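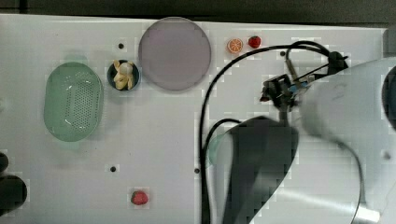
Weekly check of the sensor cable and gripper on the Granach table cell

This page explains how we look after the table cell at Eddale. The cell is one arm, one gripper with a sensor unit mounted above it, and a white table with the objects for the picking program. The check takes 30 minutes if there is no surprise. We do it on Wednesday before the first run. If you are new to the cell, please do it one time together with Mariann Kozma before you do it alone.

What you need

A soft dry cloth, the hex key set from the drawer under the controller, four new hook-and-loop straps, a flashlight, and the cell notebook. Do not use cable ties on this cell. They are hard to open again, and when they are pulled too tight they press into the cable jacket.

Step 1. Stop the program and put the arm in hold

Wait until the running cycle is finished. Press Stop on the panel, then switch to manual mode and limit the speed to the lowest value. Write the cycle counter in the notebook. At my last check it was 2978.

The objects can stay on the table for steps 2 and 3. The bowl, the plate and the toy fruits are useful there, as they show how much space the cable loop really has.

Step 2. Look at the loop

The thick black cable leaves the sensor unit and makes a wide arc to the left before it goes down to the near side of the table. This arc must be free. Move the arm slowly to the pick position above the fruits, then to the place position above the plate, and watch the lowest point of the cable all the time. It may pass over the table, but it must not push the bowl or catch the rim of the colander.

If it touches something, open the nearest strap on the arm link and pull a little cable back toward the base. A hand width is normally enough. Do not take out all the slack. The wrist needs it when it turns.

Step 3. Turn the wrist

Our wrist joint is limited in the software to 357 degrees, and not to the full 360. Savita Chauhan set this limit in August after the old cable was damaged inside the jacket. Please leave it as it is.

Turn the wrist slowly from one end to the other. Stop at each end and look at the connector on the sensor unit. The cable should leave the connector straight. If it is bent directly at the plug, move the first strap closer to the unit and repeat the turn.

Step 4. Clean and tighten

Now take all objects off the table. Drive the arm to the service position and press the emergency stop. Wipe the gripper fingers and the front of the sensor unit with the dry cloth. Check the screws of the short bracket with the hex key. They should be firm, but do not use force, the threads are small.

Shine the flashlight into the round holes in the table. Small screws like to hide there.

Step 5. Test run

Put the objects back, release the emergency stop and run three cycles at low speed. Stay near the panel. If the sensor picture is lost for a moment during a wrist turn, stop and go back to step 3. If it is lost again, the cable must be changed, and for this you should call Marichka Pylypenko.

Write your name and the new counter value in the notebook, and switch back to automatic mode.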